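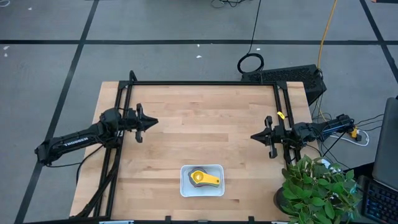
Should the person teaching a robot by remote control try to make every demonstration look the same?
Only during the first day of setup. After that, sameness costs more than it saves.

My view is a minority one at Clondach, where the operator's guide still asks for one grasp, one approach angle and one pace. The guide was written when our target was 1,000 episodes per task and the quickest way to get there was a fixed routine. Loss curves looked excellent. The policy then failed whenever a cup was placed with its handle turned away from the usual side.

Yayra Dramani reran the nested cup task last December with 200 episodes and one changed rule: the operator could pick any grasp that a careful person would pick, and a missed grasp was corrected and kept in the log. I expected noise. The resulting policy recovered from misses that the older one, trained on 903 clean episodes, simply repeated until timeout.

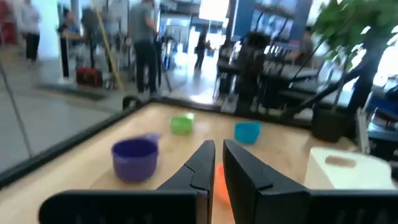
Cups spread out on the table, seen from the wrist.

Sena Abubakari objects that free choice lets bad habits in, and she is right about hesitation. An operator who pauses over a cup teaches the arm to pause there too. I would trim long pauses and leave the rest alone.

Wrist views deserve more weight in this argument. An operator working from the overhead view alone will make corrections that the wrist camera cannot explain, and the model has to learn from both. Operators should see what the policy sees, at the same resolution, before anyone edits the guide again.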